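To: Skomitz club list
Date: 02/11/2024
Subject: Re: Hanger task – which arm goes first?

I ran the hanger task at the bench and have put answers under your questions. For anyone new to the list, the task is to get a t-shirt onto a wooden hanger and the hanger onto the rail, with one person driving both arms. It is event 9 on the Flultivura sheet and we have entered it for January.

> We had a go after class and got nowhere. Does the left arm
> pick up the shirt first, or does the right arm get the hanger
> first? We tried both and the shirt ended up in a heap.

I get the hanger into the right gripper first, then pick up a shoulder with the left. The left arm then has one job, which is to keep that corner up while the right one brings the hanger in through the neck. Leave the bottom of the shirt on the table. It takes some of the weight, and the cloth swings less. 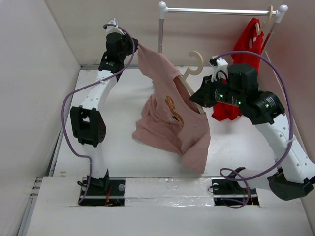
> Is there a trick to the neck opening? Ours keeps closing up.

Grip the shoulder near the corner and keep it high. If you take hold too close to the collar there is no room for the end of the hanger. The pink shirt is softer than the red top and folds over itself more, so start people on the red one if they are new.

> And when do you let go with the right? The sheet doesn't say.

The rules leave it to the driver. The only conditions are that the hook has to end up over the rail and the shirt can't touch the table at the end. Before you open the right gripper, check that the left one has hold of something up near the hanger. Open the fingers all the way and back straight out to the right. If you close them again too soon they catch the side of the shirt.

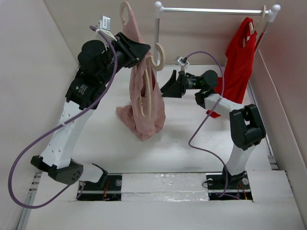
> Last thing, do we have to use the Zudum control settings or
> can we keep our own?

Either is allowed. I used the Zudum ones with the speed turned down to 53 per cent. At full speed the wrists overshoot and you spend the time you saved getting back into position. Save your own settings under another name before you load them.

Two other things while I am writing. Please look at where the purple cables are before you start a run, as they need slack for the wrist to turn – a tight one will pull the arm off its line. And the spare gripper set we priced is $599, so we will share the one set until after the event.

The run sheet has space for 31 tries. Fill in the failed ones too, with a word or two on what went wrong, and leave it in the folder at the bench.

Sobczak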